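Grasp timeouts, part two (the boring fix)

Ok so picking up where I left off in June, when I promised a follow-up on the grasp state machine and then wrote zero words for months. Sorry. Work. Also moved the whole planner config to a new repo and broke it, separate post maybe.

Short version for anyone who came from the Stenell thread: the hand controller was reporting "grasp stable" too early, the arm planner believed it, and the arm started its lift while the fingers were still closing. On a box you never notice. On anything round, you notice.

The old logic. Each finger publishes motor current. When the current goes over threshold on the thumb plus any two fingers, flag goes up, planner gets the go. That was the entire check. I wrote it in one afternoon and it lived way longer than it should have.

Problem one, current spikes when a finger touches its neighbor. So a finger rubbing on another finger counts as contact. Great.

Problem two, the timestamps. The left and right hands are on seperate buses and I was stamping messages on arrival instead of at the source. So under load the right hand could look up to 31 ms younger than it really was. Not a lot, but the lift trigger window was tight and the two things together were enough.

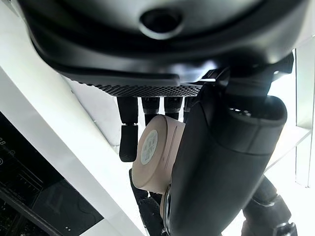
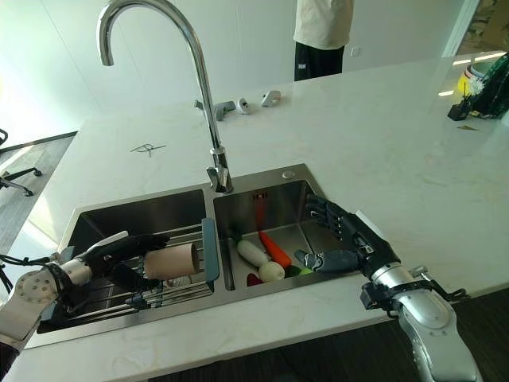

posted by the author of Plirkgate Notes | November 15, 2023 | filed under: control, hands, complaining

Cylinders are the whole reason for this rewrite. The beige one in the first shot is short and wide with a flat face, and the cup on the drying rack in the second is lying on its side, and the old planner had exactly one idea about both of them. Come in, close everything, hope. For a cup lying down the fingers want to go along one side and the thumb along the other, and the closing order matters a lot. Thumb first and you push the thing away from you. Fingers first and it rolls into the palm. Which is fine! Rolling into the palm is good. You just have to wait for it to finish before you say "stable".

So the new check:

Contact per finger now needs current over threshold AND joint velocity near zero AND commanded position still ahead of actual position. All three, held for 100 ms. A finger rubbing its neighbor usually fails the velocity part. Usually.

Then the thumb has to agree. If the thumb joint is still creeping, no flag, I don't care what the other four say.

Then (new) the planner asks again right before lift instead of trusting the flag it got earlier. I fought this one because it adds a round trip and felt ugly. It's ugly. It stays.

The buses thing I fixed the proper way, stamp at source, with a sync message at startup and a drift check after. If drift goes over the limit the arm refuses to plan and prints a very rude log line. I should change the log line before anyone else runs this.

Perception side, less progress. The sink is just horrible for depth. Shiny steel walls, and a carrot gives you a second carrot in the wall behind it. The segmenter was happily proposing grasps on the reflection, which is a point somewhere inside the metal. What I have for now is a dumb plane clip: fit the basin walls once, throw away anything that lands behind them. Works on the walls. Does not work in the corners where the planes meet and the fit gets soft. Pappas (our planner, not a person, I get asked) will also now reject any grasp where the palm pose is closer to a wall than the hand is thick. Can't believe that wasn't in there.

The drying rack is its own mess. Thin rods, so half the depth returns are from whatever is underneath. I tried raising the voxel size and lost the rods completely, tried lowering it and planning time went through the roof. Currently the rack is a hand-placed collision box with a flat top. Cheating. Moving on.

Replayed the logs last night. I had 160 saved grasp attempts from the old controller, and pushed the recorded joint data through the new check offline. It holds the flag back on every one I had tagged as early lift, and also on a few I had tagged as fine, so either it's too strict or my tags are bad. Going through them by hand, slowly. One of them is definitley a bad tag. Replay only tells you when the flag would have gone up, btw, it can't tell you what the arm would have done next. Keep that in mind before you quote me.

Log files got big too, 3,000 lines per grasp with the debug stuff on. There's a switch in the config now, grasp_debug, off by default. If you pulled the Prorusberg branch before today it's on by default and your disk is filling up. Pull again.

Still to do

- per-finger thresholds, one number for all of them is silly
- timeout on the thumb check, right now it can wait forever
- corners of the sink
- real rack model
- log line

Comments are open but the spam filter eats anything with code in it, so email is better. Config file goes up once I take my home paths out of it.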